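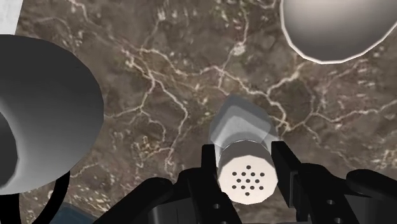 Notebook 3, p. 113

Home | Notebooks | Housing | Materials | Contact

October, morning

Second visit to the Pallodell flats, to look at the damp in the ground floor. The housing association wants to know if the cheap wall vents are enough, or if they must pay for the Tipoki fans in every bathroom. I took readings in 21 flats. In two flats the tenants were out, I will go back after 16:00.

The corner flats are the worst. Behind the wardrobe in flat 2 the plaster is soft and I could push my thumb in it. The tenant told me she was advised to "open the window more". She opens it every day, she showed me. The vent in this room was painted shut by the last contractor – I cut it free with a knife and made a note for Shufen Xia, who keeps the repair list.

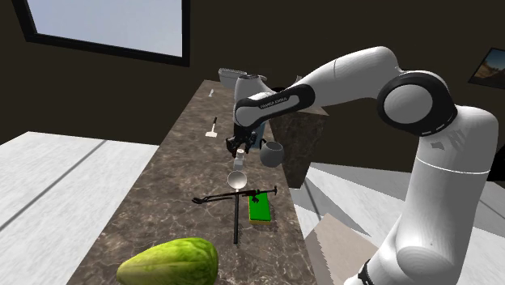 The same paint is on the vents in flats 7 and 9, so I suppose it is the whole side of the building. Before we talk about fans we should open all vents and measure again after three weeks. If we put in fans now, we will never know what helped.

Question for the Brundum people: was the insulation on the north wall continued below the floor level? The drawing says yes. My meter says something else, but I do not trust it near the pipes.

Afternoon. Both missing flats done. One is dry, the other has a leaking waste pipe and should be taken out of the comparison. The Prarnow logger in the stairwell has stopped, battery I think. I left the spare one on the same hook.

To do: send readings to Shufen, ask for the paint invoice, buy batteries.

Filed under: Social housing, Damp and ventilation, Site visits

Comments (3)

shufen x. – Flats 7 and 9 are on the list now. Please write also which room, the painter will ask.

Marek – We had painted vents in our block too. It took them a year to come.

ground floor tenant – Will the second readings be put here?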